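4. Self-recording and the order of work

4.1 Who runs the session

The previous section dealt with how the bands in the study paid for their albums. We now turn to how the albums were made. All 10 bands recorded at least part of their most recent album without an outside engineer, and most had done the same on the record before it. The rooms varied a good deal. Detus, a four-piece from Dadilbridge, owned a converted print shop with a proper control room. Others worked in rehearsal spaces, in a parent's basement or, in one case, in the hall where they also played most of their shows.

In most bands one member acted as engineer. This was usually a guitarist. The members we spoke to tended to explain this by saying that guitarists already owned interfaces and microphones from making demos at home, and the equipment lists they sent us bear this out. Drummers were the next most common choice. Only one singer had taken on the role, and she gave it up halfway through the album.

The engineer's position had an effect on the order in which parts were recorded. When a guitarist ran the session, drums came first, then bass, and the guitarist's own parts were left until the rest of the band had gone home. Several of these guitarists described recording alone at night over a period of weeks. They could redo a part as often as they liked, and many did. The session notes from Detus show one rhythm guitar part being tracked on nine separate evenings, with the take from the second evening used on the record.

Bands in which a drummer ran the session worked differently. The drummer could not easily play and watch the levels at once, so these bands rehearsed the songs for longer before setting up microphones and accepted fewer takes. Their drum tracks were finished quickly. Guitar and vocal overdubs then took about as long as in the other bands.

4.2 Live tracking and layering

We use "live tracking" for any session in which at least drums, bass and one guitar were played together and kept. "Layering" refers to sessions in which each instrument was recorded on its own. Of the 64 songs covered by the session notes, fewer than half were tracked live, and these were spread unevenly. Some bands tracked every song live and some tracked none.

The bands that layered everything were not the least experienced. Two of them had made several albums and had tracked live on the earlier ones in commercial studios. What changed was the room. In a small rehearsal space the guitar amplifiers leaked into the drum microphones, and the band then had to choose between keeping a mistake and replaying the whole song. After a few sessions of this they moved to layering and stayed with it, even when they later had access to a larger room.

Tempo was the second reason given for layering. Bands that recorded to a click found it easier to have the drummer play alone to a guide guitar. Bands that did not use a click nearly always tracked live. The few exceptions were slow songs with a long intro, where the drummer entered late and wanted to hear the finished guitars first.

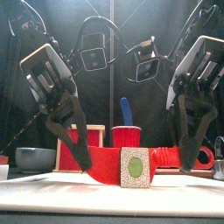

10 min read

Figure 2. Two robot arms with open grippers above red objects on a white tabletop.

4.3 Handing the record over for mixing

Although the bands recorded themselves, most sent the material elsewhere to be mixed. The usual arrangement was a mixer who had worked with the band before. Uchida, the studio used by three of the bands, received the files over the internet and returned mixes one song at a time. Tomoyo Hattori mixed all three records there and agreed to be interviewed about the files she was sent.

Her account differed from that of the bands in one respect. The bands believed that the quality of the drum recording was the main limit on what a mixer could do. Hattori put more weight on the number of decisions that had been left open. She mentioned a song that arrived with five versions of the same guitar solo and no indication of which one the band preferred. She mixed the song with the version she liked, and the band asked for another. This was repeated until all five had been tried. She now asks for a rough mix with every song and does not start without one.

Rough mixes caused difficulties of their own. Members had often been listening to them for months, in cars and at rehearsal, and had become used to the balance. When the first finished mix came back it sounded wrong to them. Vocals were the most frequent complaint, and the request was nearly always to bring them down. Singers did not make this request. In two bands the singer had not been included in the messages to the mixer and found out later that the level had been changed.

The label Nindano, which released several of the albums, asked its bands to name a single person to approve mixes. Bands on other labels had no such rule. The Nindano bands finished mixing sooner, but they had also recorded fewer songs per album, and our material does not allow us to separate the two. One Nindano bassist, who had been the named person, said he would not agree to do it again. He had been blamed by the others for a snare sound that all of them had heard before he signed off on it.

4.4 Comparison with earlier albums

Seven of the bands had recorded an earlier album in the same way, and we asked them what they had done differently. The changes they named were mostly small. They had bought better microphone stands, moved the drums to another wall, or agreed on fixed recording days. Fixed days were mentioned with some feeling. On the earlier albums, recording had been fitted in around rehearsals and jobs, and long gaps had opened up. One band started in November and returned to the same songs after the summer, by which time the drummer had changed his cymbals and the early tracks no longer matched.

Few bands said they would go back to a commercial studio for the whole of an album. Many would do so for drums alone if the label paid. Detus was the exception. The band had put a good deal of its own money into the print shop and intended to rent it out to other groups in Dadilbridge between albums. At the time of our last interview one other band had used it, and the rate had not been settled.

The interviews were held with members who had stayed in the band through the whole recording. Former members were contacted in four cases and two replied. Their accounts agree with the others on dates and equipment but put more of the recording work down to people other than the named engineer. We return to this in Section 5, where the album credits are set against the session notes song by song.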